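Rules for Robots That Work Near People

A robot arm is a machine with joints, a bit like a shoulder, elbow and wrist. Motors turn the joints. A computer tells the motors when to move and how far. The arm does not get tired, and it cannot tell by itself that a person is in the way. That is why there are rules.

Rule 1. Mark the work area.
The arm has a reach, measured in millimeters. If an arm reaches 800 millimeters, people stay farther away than that while it moves. A mat or cloth in one plain color shows where the work goes. A folding job, for instance, stays on the green.

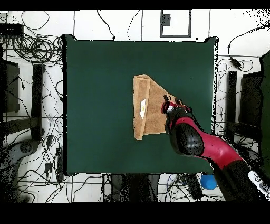
Rule 2. Limit the force.
A gripper is the robot's hand. It should press or pinch only as hard as the job needs. Cloth needs little force. A metal part needs more. At the Waaka workshop, the limit for cloth jobs is 70 newtons. A newton is a unit of force.

Rule 3. Keep the stop button close.
Every arm has an emergency stop. It is large, and one push halts the motors. Kyung-tae Hong, who trains new operators at Waaka, has each of them press it before the first job of the day. The arm must stay still until a person resets it.

Rule 4. Start slowly.
A new movement is tested at low speed. The operator watches the gripper meet the cloth and looks for snags. 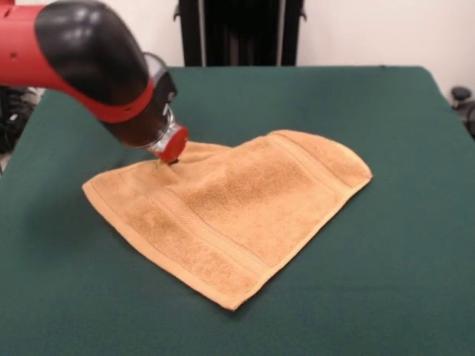

The red tip of the arm against a tan towel. The cloth is slightly bunched next to it.

Rule 5. Write it down.
Each test goes in a logbook with the time, the speed and the operator's name. If something goes wrong, the next operator reads the log before switching on.

Word list
Joint: a place where the arm bends or turns.
Operator: the person in charge of the robot.
Reset: to make a stopped machine ready again.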